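News > Automation > Research

Two fingers or the full set: Cleddale puts its grippers through the washing-up

February
By Chaimae Alaoui

A team at the Cleddale robotics workshop has spent two weeks finding out whether a robot with a proper hand is any better at a kitchen sink than a robot with a pair of pincers. The answer is yes, by 18 plates, and it has pleased almost no one in the building.

The trial compared a plain two-fingered gripper from Kendari with a multi-fingered hand from Frerichs. Both were fitted in pairs to the same simulated arms, in the same simulated kitchen, and driven by the same controller, Drilent, which the workshop has used long enough to have strong feelings about. Each type was given 200 goes at getting things into and out of a white sink. The things included plates, a jar, a lime and some bread. Water was left out on the grounds that everyone wanted to go home at some point.

A run counted as a success if the item finished where the instruction said it should and nothing else had been sent over the edge of the counter. The Frerichs hand came out ahead on plates, which are wide, thin at the rim and lie flat, and so give a pincer very little to pinch. On jars the Kendari gripper won comfortably. It comes straight down with its fingers open, shuts them and goes back up, and it does not appear to think about the matter at all.

"The hand thinks," said Ismail Abdel Rahman, who ran the trial. "You watch it over a jar and it's trying to decide what to do with its little finger. Meanwhile the gripper has picked up the jar and is waiting for the next one."

The lime was harder on both. A small round object on a sloping plate will roll if it is touched anywhere except the middle, and the touch does not have to be much. The gripper tended to squeeze it out sideways like a bar of soap. The hand was gentler and slower, and would sometimes follow the lime all the way to the rim with its fingertips before losing it there. Abdel Rahman has asked that these runs be kept out of the workshop's next open evening. Essam Ashour, who looks after the displays, has asked for copies.

Some of the difficulty had nothing to do with fingers. With two arms working in one basin, a good many failures came down to the arms getting in each other's way, and a broad hand blocks far more of the view than a narrow gripper does. A camera looking down over the sink might have a clear sight of the plate until the moment it mattered, and then see mostly wrist. Moving the viewpoint to the front of the counter helped with the far side of the basin and made a mess of whatever was nearest.

Sayaka Chiba, who wrote the camera side of the Drilent set-up, thinks the comparison says as much about viewpoints as it does about grippers. She reran a batch of the plate failures with the view shifted and the hand picked up several it had previously missed. She did the same for the gripper, and it missed them again from a new angle.

"I'd like people to stop reading the 18 as if it were a football score," she said. "Change where you're looking from and you get another number. I've got a folder of other numbers."

The folder exists, and she did offer to go through it.

Kendari's supporters in the workshop — there is a camp, and it sits by the window — point out that their gripper has far fewer joints to go wrong and far fewer to control. Drilent sends a two-fingered gripper little more than an instruction to open or shut. The hand needs a position for every joint, at every step, and when the controller fell behind, the fingers arrived in what one log entry describes as "instalments". A good share of the early hand runs had to be thrown away and repeated after this was found. The repeats are the ones that count, and the window camp has not forgotten it.

The Frerichs side replies that people buy plates, and that a kitchen robot which cannot pick one up is a jar robot. This was said several times during my visit, by different people, with the air of a line that had been tried out beforehand.

There was also some disagreement over what a fair fight would look like. Ashraf Slaoui, who joined the project late and was handed the job of checking the rules, noticed that the starting positions had been set up with the gripper in mind. The hand began each run too close to the counter and had to back away before it could do anything useful, rather like someone trying to open a door they are leaning on. He moved it up and back. The window camp asked for the gripper to be moved too, in the interests of balance. It was moved, and did slightly worse, and was moved back.

Item placement was shuffled between runs, so that a lime might start on a plate to one side of the sink or behind it, and the jar might be in the basin one time and out on the counter the next. The chairs at the back stayed where they were. Slaoui says the shuffling turned out to be the most useful part of the exercise, as both grippers had been quietly tuned on a tidy layout where everything stood within easy reach. Once the bread was lying across things at an angle, both lost some of their confidence.

Views from the simulated kitchen:
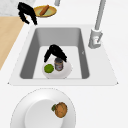

Kendari's two-fingered gripper over a jar on a plate, with its partner up by the bowl.

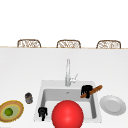

A front view, with a baguette across the black mug in the sink.

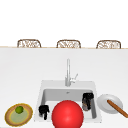

Gripper fingers well apart in the basin, and the lime out to the left.

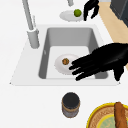
The Frerichs hands, one reaching towards the plate in the sink and the other near the lime.

Neither maker has been asked to respond yet, partly because the workshop has not agreed on what to tell them. A draft report went round internally with a paragraph recommending the hand for plates and the gripper for everything else, and came back with the paragraph crossed out twice, in different colours. Abdel Rahman's own preference is to fit one of each, a hand on the left arm and a gripper on the right. He admits this would double the work on the controller side. Chiba, who would be doing that work, describes the idea as "brave".

The next stage is meant to move from simulation to a real counter, where the friction is less polite and a dropped plate has to be swept up. Slaoui has been told to order crockery. He asked for a budget and was given directions to a charity shop, and has come back with a stack of white plates of slightly different sizes, which he maintains is realistic.

The force settings will need doing again from the start. In simulation the gripper could close as hard as it liked on a jar without consequences, and Chiba wants its limits brought well down before anyone puts glass in it. The hand has the opposite trouble, with a grip so cautious that Ashour doubts it would hold a wet plate at all. Water has accordingly been put back on the list of things to discuss, below parking.

The run logs and the layouts will be made available to other groups once the discarded hand runs have been separated from the ones that count. Abdel Rahman says this is a small job. Slaoui, who has been given it, was still at his desk at seven in the evening.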